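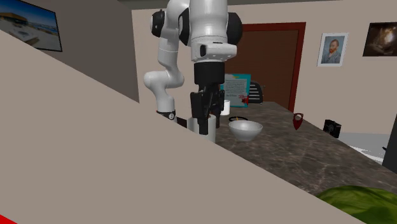 Member News > Tenancy and Housing > Spring Bulletin

Shared kitchens: revised house rules

The Frerichs Housing Association has completed its review of the rules for shared kitchens. The revised text applies to all four buildings and replaces the version issued to members when the Prunside building opened. Residents of 58 units submitted written remarks, most of them on storage and quiet hours.
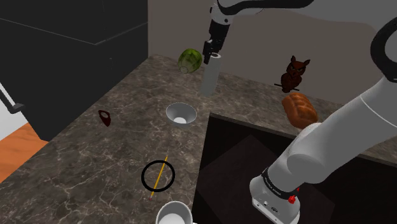

DRURKSIDE, May 10, 2024. The board approved the revised rules at its spring meeting. Kitchens will close at 11 p.m., and cupboards will be assigned by unit number. Food left on shared shelves without a name may be removed after the weekly cleaning. Stone counters are to be wiped with mild soap only; vinegar and scouring powder are not permitted.

Heike Schwerdtfeger, who chaired the review, thanked members for their patience. "The old rules were written for one building, and they had been stretched too far," she told the meeting.

A sum of $1,000 has been set aside for new shelf labels and locks. Work will begin in Prunside in June and continue in Drurkside once the locks have been delivered. 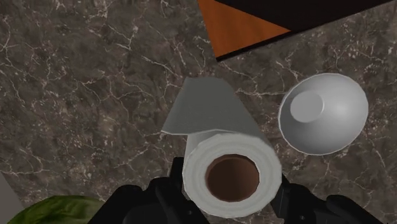 Questions and requests

Requests for a different cupboard should be made in writing to Birgit Grube at the association office on Clurkarska Street. Printed copies of the rules are available at the front desk of each building.

Comments

M. T.
Does the closing hour apply to people on night shift? I get home after midnight.

Prunside resident
The last list had two units on the same cupboard. Please check before the labels are printed.

Office
Night shift workers may ask for a key in writing. The cupboard list is being corrected.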